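Subject: Re: [grerkdale-neighbors] Mugs at the hall, again
From: Leonidas Petridis

Siu wrote:

> I've been reading the thread from April and I still don't understand what
> was decided. Are we keeping the mismatched mugs or not? My sister offered
> us a full set of matching white ones from the cafe she's closing in
> Nerton, 61 of them, free, and I have to tell her yes or no. Also, could
> someone please say whether we are allowed to leave a mug at the hall with
> our own name on it. I was told off for it at the soup night and I'd like
> to know which rule I broke.
>
> Siu

Siu,

You broke no rule. There is no rule. There was a strongly worded index card taped above the sink, and it fell behind the radiator in the winter, where I believe it is still making its case to the dust.

As for what was decided in April: we talked for an hour and twenty minutes, somebody brought lemon bars, and at the end of it we agreed to talk again. I was taking the notes. I have just reread them and they say "mugs – general feeling of mugs" and then a phone number I don't recognize.

So let me try to lay out where we are, and people can correct me, as I know they will.

The hall owns 89 mugs. I know this because I was asked to count them for the insurance form, which wanted a value for "kitchen contents" and got one that I'm not proud of. Most of them came out of people's cupboards when they moved, which means we have become the final resting place for every bank giveaway and half marathon in the county. A good many have chips in the rim. One says World's Best Grandpa and there is a quiet contest over it every time the seniors' lunch comes around.

The cupboard over the sink was built for plates. Stack mugs two high in there and the door won't latch, so it swings open at forehead height, and I'm told I said a word in front of the scout troop. 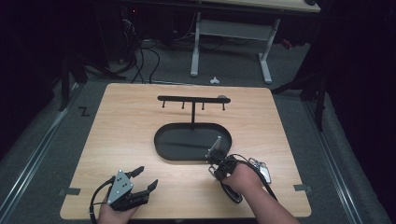

My own view, which I've held since before the lemon bars, is that we don't need anything like that many. The biggest crowd we get for hot drinks is the pancake breakfast, and half of those people bring a travel cup and then leave it behind, so on balance we come out ahead. If we took the white ones from Siu's sister and let go of everything chipped, stained, or rude, we'd have enough for any event the fire marshal would let us hold.

The argument on the other side is that the old mugs are friendly and the white ones will make the place look like a dentist's break room. I have some sympathy. I'd miss the brown one with the owl. But I've also washed these things after a wedding, by hand, next to a man who only dries, and by the end of it I wanted them all to match and then I wanted them all to be paper.

Now, storage. Clokico quoted us $690 for a new wall cupboard, fitted. I asked what it would cost without the fitting and they went a bit quiet. For that money I could buy a great deal of shelf and still have enough left for a level, which we also don't own, as anyone who has set a marble down on the stage can tell you. I'd go for open shelves on the long wall, where the old noticeboard is. Nothing on it is newer than the piano recital, and the piano has since moved to Florida.

On personal mugs: I'm for them, within reason. If you're at the hall every week and want your own, bring it, put your name on the bottom, and accept that one day you'll walk in and find a stranger drinking from it. If that would ruin your afternoon, keep it in your car.

Unless someone objects loudly, here's what I'd like to do. Siu tells her sister yes, with our thanks. I'll pick up the boxes if they fit in the hatchback. The old mugs go out on 2 tables in the lobby for a couple of weeks, and anyone who wants theirs back can take it, along with one they don't want. What's left goes to the thrift store, which has already asked me on the phone, twice, how many we mean by "some."

The owl is spoken for.

Please reply to the list and don't just write to me. I got eleven private emails after the last round, and four of them were about parking.

Leonidas

P.S. If that phone number in the April notes is yours, I owe you a call about something.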